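Progress report: gripper and wrist camera comparison for the two-arm cell
Tutar project, second reporting period
Prepared for the program manager, Nulness

Summary

Work in this period covered the side-by-side trial of two grippers on the tubing task, the first pass at wrist camera calibration, and changes to the way recordings are sorted. The tubing trial is finished and the data is on the shared drive. Camera calibration is partly done. The controller swap planned for this period has been moved to the next one, for reasons given under Delays.

We recorded 1,388 episodes in total. Of these, 1,292 passed the sorting step and can be used for training and for the comparison tables. The remainder were set aside, mostly for dropped camera streams on one side or for timestamps that didn't line up between the arms.

Wrist cameras

Each arm carries its own camera near the gripper. The plan was to calibrate both against a printed board and then check the result on things already present in the cell. Board calibration went as expected on the left arm. On the right arm the exposure hunts when the view contains nothing but plain panel, and the gray on one side of a joint can come out warmer than the gray on the other side.

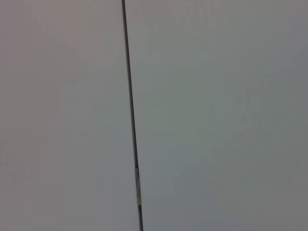 Wrist camera view of a panel joint, with a short pale segment in the dark line.

Panel joints are useful for this check. A joint is straight and dark, and any bend in it after the lens correction is an error we can measure without setting up a target. We fit a line to the joint in each still and look at how far the pixels stray from it. With the correction supplied by the camera maker, the error grew toward the corners. With our own correction it stayed flat across most of the image. We have not yet decided whether to redo the right arm with the larger board or accept the present result for tasks that happen near the center of the view.

The color shift matters less for calibration than for training. A model trained on one camera's grays may not carry over well to the other. We now lock white balance at the start of every session and write the value into the log. Episodes recorded before the lock went in are tagged so they can be left out.

Motion blur is the other open item. At the approach speed used in the first half of the period, anything that passes close to the lens is smeared, and the frames are little help for placing the fingers.
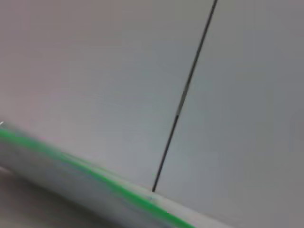

We lowered the approach speed for the last stretch of the move and left the long transfer alone. Shortening the exposure would have been the other way to do it, but that means more light in the cell, and the extra lamps we tried put glare on the silver wrist housings. The slower approach adds a little to each cycle. Operators did not object to it, and the frames just before contact are usable more often than before. We will give a proper figure in the next report, once the blur score has been checked by hand on a sample.

Gripper comparison

The left arm runs the parallel-jaw gripper. The right arm runs the multi-jointed one, which is listed in our parts sheet as the Hetar unit. Both were driven from the same controller with the same operators. The task was to pick up a short length of flexible tubing, pass one end to the other arm and hold it across the gap between the two.
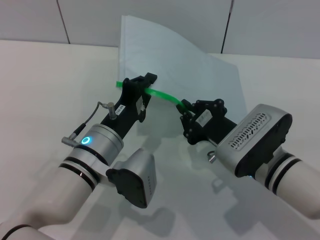
Two-arm hold on the green tubing, parallel-jaw gripper at left and multi-jointed gripper at right.

The parallel-jaw gripper is easier to aim. Operators learned it sooner, and its closing position repeats well from one grasp to the next. Its weak point is force. Closed to the default setting it flattens the tubing, and if the setting is turned down far enough to avoid this, the tube can turn in the fingers during the handover.

The multi-jointed gripper is more forgiving when the tube arrives at an angle. The fingers settle against it and the hold is steady. It is slower to open, though, and the release is not always clean — the tube sometimes stays with one finger and has to be shaken off. We also had more trouble modeling it. The simulated fingers close in a different order from the real ones, so collision checks near the table are more cautious than they need to be.

Our present view is that the mixed setup should stay for the tubing task. For flat parts we expect the parallel-jaw unit on both sides to do better, and that trial is ready to start. We would like to keep the multi-jointed unit mounted through the end of the next period so that results can be compared without another round of calibration in between.

Data handling

Sorting used to be done at the end of the week and now runs overnight. Each episode gets a pass, a fail or a hold. In the last batch 99 episodes came back as holds, nearly all from long stretches in which a wrist camera saw only panel. The sorter reads these as a frozen stream. The stream is usually fine; the arm is parked or moving slowly with nothing else in view.

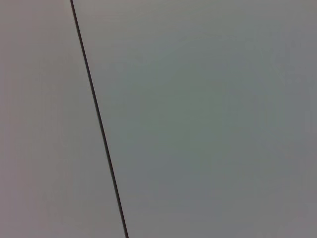

Bautista wrote back on the draft of this section that the sorter should look at the joint encoders before it looks at the pictures: if the arm is moving and the image is not, hold the episode, and if both are still, let it through. The same note asked that parked stretches be kept in the files and only marked, so that anyone who wants them for idle detection can still get at them.

We have taken up both points. The encoder check is written and is being tried on the held batch. The marking needs a small change to the file layout, and we will send the new layout around before using it.

Delays

The replacement controller arrived in October with older firmware than the one it was meant to replace. The update failed twice. We sent the unit back and kept the current controller in service, which has held up but drops a command now and then when both arms are moving at full rate. The trial did not suffer much from this because the tubing task is slow.

Planned for next period

Finish calibration of the right wrist camera, or record the decision to leave it as is.
Run the flat part trial with both gripper types.
Report blur before and after the change in approach speed.
Install and test the replacement controller when it comes back.
Move all recordings to the new file layout.

Requests

We ask for approval to buy 2 spare sets of fingertips for the parallel-jaw gripper. The pads on the current set are wearing on the inner edge, and changing them partway through the flat part trial would make the results harder to read. No other change to the budget is requested.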